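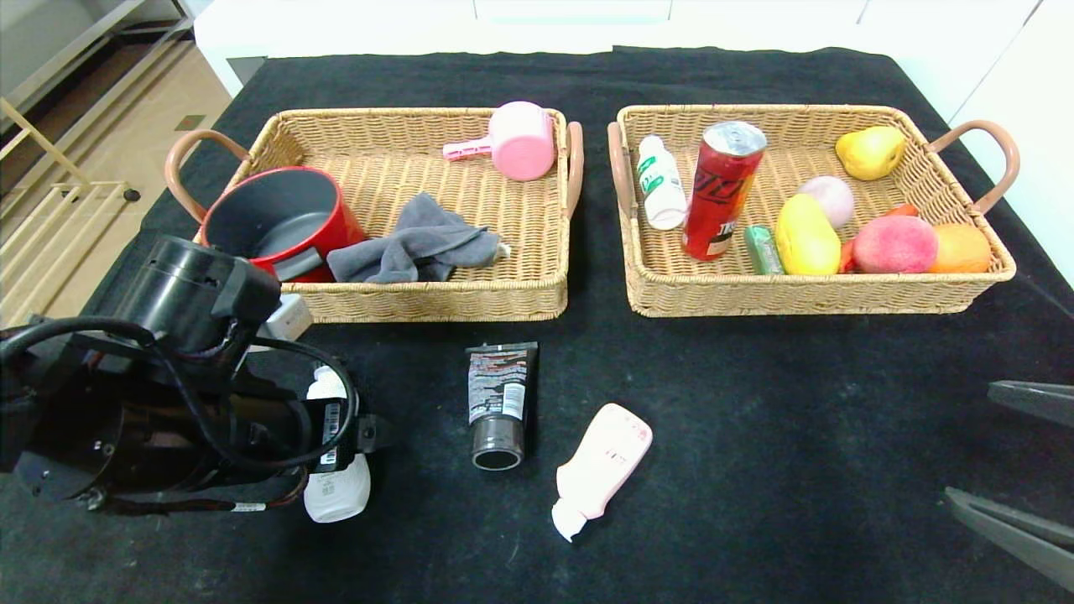
Sorting table, Vestport pantry room: two wicker baskets, a few things still on the cloth

Basket and Tabletop Check, July 2025
Checked by Iresha Majumder

Handles firm at both ends: OK. Lovely sturdy weave on these!
No snapped cane or sharp ends: OK
Cookware kept apart from fruit: OK – pot and towel share the left basket, great choice.
Drinks and bottles closed: OK
Toiletries away from food: to do. Give the tube its own pouch, please.
Cloth flat, no trip edge: redo after packing
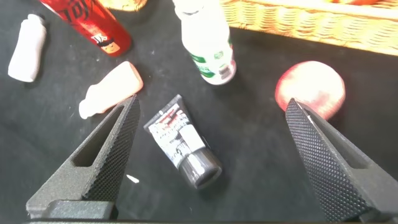 How full can a basket be?
Stop at 5 kg, and leave the top 3 cm clear so the handles are easy to grab.

Good work all round – this table is so much easier to check now! Next check in September, with Hipólito Ocampo.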